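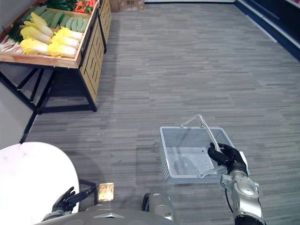

Sorcha Corrigan asked whether salting by weight really matters, or whether a handful per head is close enough for kraut and kimchi.

It matters. A handful is not a unit. Thread on salt percentages for fermented cabbage, 3/29/22.

1/ Weigh the cabbage after trimming and coring. Outer leaves and core can be a fair share of the head, and if you salt for weight you then throw away, the batch ends up saltier than planned.

2/ For dry-salted shredded cabbage I use 2 percent. So 15 g of salt for 750 g of cabbage, 30 g for 1.5 kg. Multiply trimmed weight by 0.02 and write it on the jar.

3/ Napa holds more water than green cabbage and gives it up faster. Quartered heads are usually brined first, then rinsed and drained, so the final salt is harder to know. Taste a thick rib, not a leaf tip.

4/ Volume measures fail on crystal size. A tablespoon of fine salt and a tablespoon of coarse flakes can differ by nearly half in weight. Same spoon, different ferment.

5/ Temperature is the other variable. In my kitchen in July I go up to 2.5 percent and check on day 3. In winter I leave it at 2 and wait over a week.

6/ Scale: mine reads to 1 g, fine for anything above 200 g of cabbage. Below that you want tenths — or a bigger batch.

7/ Finbarr Scanlon wants to know about iodized salt. I have run both side by side in Hegarty jars and could not tell them apart by smell or sourness. The brine was a little cloudier with the table salt, probably the anticaking agent.

8/ Keep the shreds under the brine. If there isn't enough liquid after a day, top up with 2 percent brine: 20 g salt per liter of water. Plain water dilutes the whole jar.

Home Posts Replies About

More from this account
Why my pickles went soft
Airlock or loose lid
Reading pH strips under kitchen light

Contact · © Pokanetti Notes · Back to top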